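Thin-film encapsulation for perovskite cells: final project report

Summary

The Manico project compared two barrier coatings for small perovskite solar cells. Moisture is the main cause of early failure in these devices, and glass covers add weight and cost.

Method

We prepared 17 cells from a single batch of precursor. Coating A was supplied by Stirlow and coating B by Fokberg. Both were applied by blade and cured under nitrogen. Three cells were left uncoated as controls. Efficiency was measured in May, before and after storage in humid air.

Results

Cells with coating A kept 95% of their starting efficiency. Coating B cracked near the contacts and the loss was larger. All controls failed.

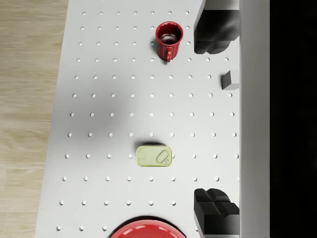 Benavides commented at the review that edge sealing should have been tested apart from the coating itself, as most water enters at the contacts. We agree, and the next batch will include edge-sealed cells with no top layer.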